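Caring for Wood Tables and Desks in Shared Rooms
Okwood Furnishings Office, Lamville

These instructions apply to all staff and tenants who use the reading rooms, meeting rooms and study areas at Lamville. They cover routine cleaning, the removal of common marks, and the reporting of damage. Questions may be directed to Biljana Perić at the Furnishings Office.

Routine cleaning

Clear the table completely before you begin. Dust the surface with a soft, dry cotton cloth, following the direction of the grain. Do not use paper towels, which may leave fine scratches on a satin finish.

Mix 2 teaspoons of mild dish soap into 4 cups of lukewarm water. Dip a clean cloth in the solution and wring it out until it no longer drips. Wipe one section of the table at a time. Go over each section with a second cloth dampened in plain water, then dry it at once with a third.

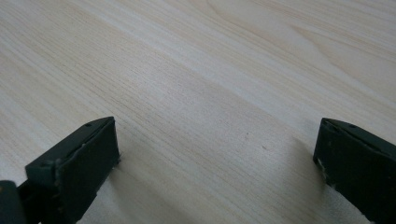
Spray polishes containing silicone must not be used in any room. They leave a film that interferes with later refinishing. Bleach, ammonia and scouring powders are also prohibited.

Rings and marks

White rings usually indicate moisture trapped in the finish. Leave the area uncovered overnight before attempting treatment. If the ring remains, rub it gently with a dry cloth and a small amount of plain petroleum jelly, wait 8 hours, and wipe clean.

Dark rings indicate that water has reached the wood itself. Do not attempt to treat these. Sanding by tenants is not permitted, as many of the tables have a thin veneer.

Ink should be blotted immediately and never rubbed. Adhesive residue may be softened with a warm, damp cloth held in place for 3 minutes.

Reporting damage

Damage should be reported on the form kept at the Indgate entrance desk. Write the room number and the location of the mark on the table. Repairs are scheduled each April, and urgent cases, including lifted edges and deep cracks, are handled separately.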